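Search this site Enter keywords Go

Clearing the table first
February 19, 2022
2 min read

Horațiu Ilie has lived in the same apartment in Roststead since October, and the kitchen table still gives him the most trouble.

"Everything lands there," he said. "Bags, snacks, cleaning stuff. You come in the door with your hands full and the table is right in front of you."

He starts with the plastic bags. Good ones get folded and kept, torn ones go in the trash. Then come the paper cups and used tissues. Food goes back on the shelf, and sprays and sponges go over by the sink. The cloth gets wiped last.

"I used to wipe around things," he said. "It takes twice as long." 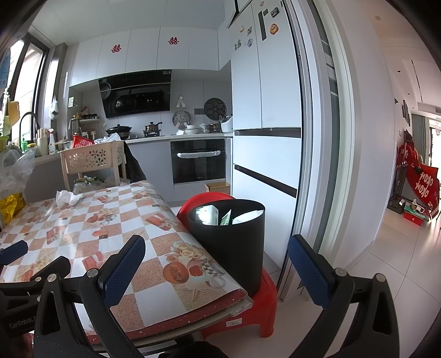
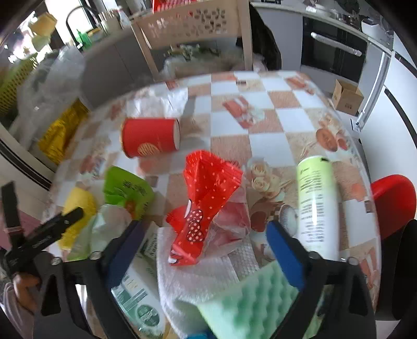 Dwayne Hutchins, who writes the household column for Ploka, asked him whether he had thought of getting a bigger table. Ilie said no. A bigger one would fill up too, and he would have to move the refrigerator to fit it.

He did look at a set of storage boxes for 90 dollars and decided against it. "I have a cart. I have baskets. I need to put things in them."

On a normal evening he gives the job 2 songs on the radio. After a big shopping trip it takes longer, and he leaves the floor for the morning.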